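Lirnen Book Reviews: Questions from Contributors

What does Lirnen publish?
Reviews of scholarly books on translation, exile and the literature of small languages. We also take review essays covering 2 to 4 titles, provided the titles have something to say to each other.

How long should a review be?
1000 words. Review essays may run to 3000. Footnotes count, as several contributors have learned late in the evening.

May I review a book by a friend?
No. Former students, former supervisors and former spouses are also out. If you once shared a conference panel with the author, tell us and we'll probably shrug. 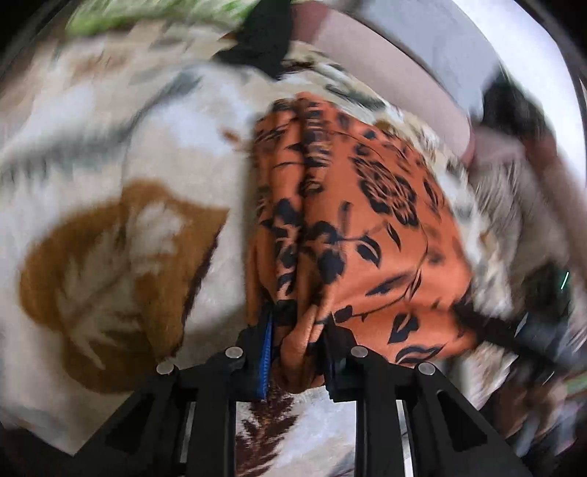
Can I be rude?
You can be severe. Quote the passage you object to, give the page number, and let the author hang from it unassisted. Reviews that praise the cover and the index before sighing for nine paragraphs will be sent back.

Do authors get a reply?
One, of the same length as the review. The reviewer may then answer once. After that, please use e-mail, or a duel.

When is the next deadline?
Copy for the February issue is due Tuesday, January 30, 2018. Saying you are "nearly there" does not count as copy.

Who do I write to?
Tihomir Begović, reviews editor. Send a short pitch and the book's full details. He reads everything, though seldom before lunch.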